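Andivton Robotics Laboratory
July 8, 2018

1/ Today the Andivton laboratory is releasing a summary of Brokitz, its study of how robots learn to handle household objects from wrist-camera video alone.

2/ The method uses one small camera mounted beside the gripper. No overhead camera and no force sensor are used. The policy receives the wrist view and returns the next motion of the arm and fingers.

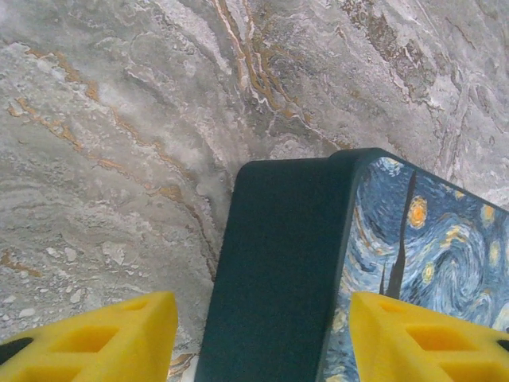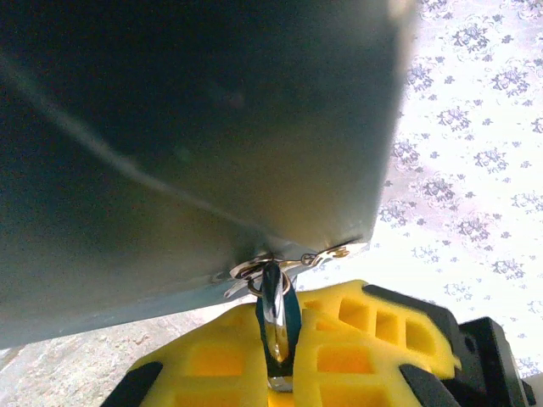 Wrist-camera views from the Brokitz study. First: fingers open at a flat item with a "Starry Night" print. Second: fingers closed on a padlock.

3/ The training set contains 3000 demonstrations covering 184 objects. Each object was presented on more than one surface, so that the policy could not rely on a familiar background.

4/ Flat items and hanging items were scored separately. A flat item requires the fingers to line up with a thin edge. A hanging item can swing when touched, and the fingers often hide much of it at the moment of closing.

5/ The main result: adding 20 short correction clips per task reduced failed grasps more than adding 300 further full demonstrations. The effect was strongest for hanging items.

6/ A limit should be noted. Strong glare on pale fabric and polished metal remains a frequent source of error. The team at Trundonora is repeating those trials under controlled lighting.

7/ The scoring rules were agreed with Maes in June, before the final trials began. They are printed in full in the appendix to the report.

8/ Requests for the report and the object list may be sent to the laboratory office in Andivton.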